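**September, bench 3, mid-morning**

Back on the rolls. Manuela says if I write "back on the rolls" one more time she'll take the pen away, so this is the last entry to start like that.

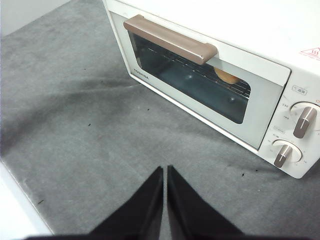
Where we'd got to: the Koststead starter gives a decent crumb and a crust like a roof tile after one night in the bread bin. The question for this week is how best to bring a day-old roll round in a small oven without turning it into something you could re-heel a shoe with. Gaetano's view is that you buy a fresh roll. Noted, again.

The Toshiba stays on the grey mat for all of these. Last time it wandered between benches and we ended up arguing about whether the draught from the door mattered (it may well, but I don't want to spend September on it).

Method as agreed, written down so that it stays agreed:

- one roll at a time, on the wire rack, towards the right-hand end
- tray stays in underneath, for crumbs
- oven from cold for the A rolls, preheated for the B rolls
- weigh before, weigh after, on the Bemau scale and no other
- cut across, not down. Gaetano.

The rack position is a compromise. Manuela wants the middle, on the grounds that the middle is where a normal person puts a roll. I want the right because the previous batch were all done there and I'm not repeating them. We may do a few in the middle at the end if there are rolls left, and there won't be, on past form. The B rolls have a way of becoming lunch.

**11.40**

Scale trouble. The Bemau had been left in the wrong units and I wrote down two weights before noticing. Both struck out on the sheet. Have put tape over the units button — it looks dreadful and should stay there.

Also: the knobs. We have been recording settings as "a bit past halfway", "G's usual" and, on one sheet, a small drawing of a clock. From now on it's the position of the white line on the grip, read as a clock face, top knob first. Manuela has offered to redo the old sheets. I said yes before she could think about it.

**After lunch**

Talked about moisture. Three schools of thought in a room of three people, so progress is as expected:

1. Me: quick pass under the tap, straight in.
2. Manuela: damp cloth for a few minutes first, then in.
3. Gaetano: butter. Told him this is a topping. He says it's a philosophy.

We'll run 1 and 2 against a dry roll. Gaetano can butter whatever survives.

The Ovelus probe is no good for this. It's too fat, and by the time it's in the roll you've let half the inside out through the hole. I'd go back to the thin Tedesco one if whoever has it would put it back in the drawer marked Tedesco. I've looked in the drawer marked Ovelus, the drawer marked Misc, and the one with the takeaway menus.

To do:

- find thin probe
- more rolls from the freezer tonight, at least 7
- new bread knife, or sharpen this one. It currently persuades more than it cuts
- old settings sheets to Manuela
- ask Gaetano where "usual" is on the top knob, get it in writing

Crumbs under the scale again. Brushed out. Rolls for tomorrow are labelled and on the second shelf, and the label says what they are for.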